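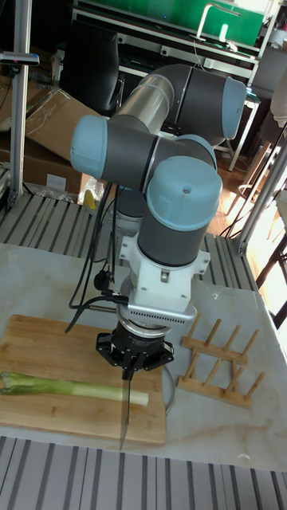 Leek on the bamboo board, with the peg rack to the right.

Skomasden bamboo cutting board and wooden dish rack
Reviewed April 29, 2024

I bought both in January from Gredden, where they are sold separately. The board has been used most days and the rack every day.

The board is light honey brown with the strip grain showing. Long vegetables fit on it without hanging over my sink, and a leek can be sliced in one go. It has picked up knife marks but hasn't warped. I oil it every 14 days. It slides a little on my marble-patterned top, so I put a damp cloth under it.

The rack is two rails with upright pegs. Dinner plates stand fine. Bowls lean, and mugs have nowhere to go. There is no tray, so water ends up on the counter. I had a Fikeck wire rack before, and it held more, but it rusted at the feet.

Board: would buy again. Rack: fine for plates, look elsewhere if you mostly wash bowls.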